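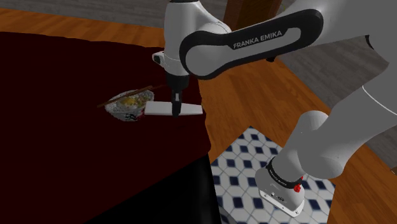

O resultado final do exame de acesso aos cursos técnicos do Instituto Vergara é publicado em 24/6/24, no portal do candidato. A consulta exige número de inscrição e senha. Para o curso de Cozinha e Serviço de Mesa, a lista sai em arquivo separado, com a nota da prova prática de apresentação: prato principal em tigela branca com motivo vermelho-escuro e preto, servido sobre toalha bordô. Os demais cursos têm lista única.

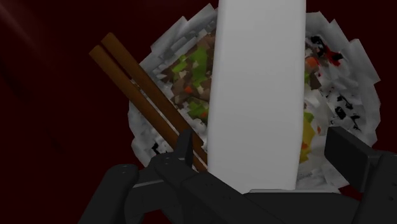

Por Hipólito Bustos | Secretaria Acadêmica

Quantas vagas foram oferecidas?
São 483 vagas, distribuídas entre as unidades Honik e Havano. O número de candidatos com prova corrigida foi de 851.

Como é calculada a nota final?
Média ponderada da prova objetiva (peso 6) e da redação (peso 2). Nos cursos com prova prática, aplica-se a tabela do anexo do edital de março.

O portal informa "inscrição não localizada". O que fazer?
Digite o número sem pontos nem hífen. Se a mensagem persistir, recupere o comprovante no menu Inscrição > Segunda via.

É possível pedir revisão da nota?
Sim, pelo formulário Recurso, dentro do portal. O prazo é de dois dias úteis após a publicação. Pedidos por e-mail não são analisados.

Que documentos são exigidos na matrícula?
Documento de identidade, histórico escolar e comprovante de residência, em PDF. O envio é feito pelo sistema Lundus.

Há segunda chamada?
Sim, se restarem vagas após a matrícula. A convocação segue a ordem de classificação de cada curso e unidade.

Posso trocar de unidade depois do resultado?
Não. Vale a opção registrada na inscrição.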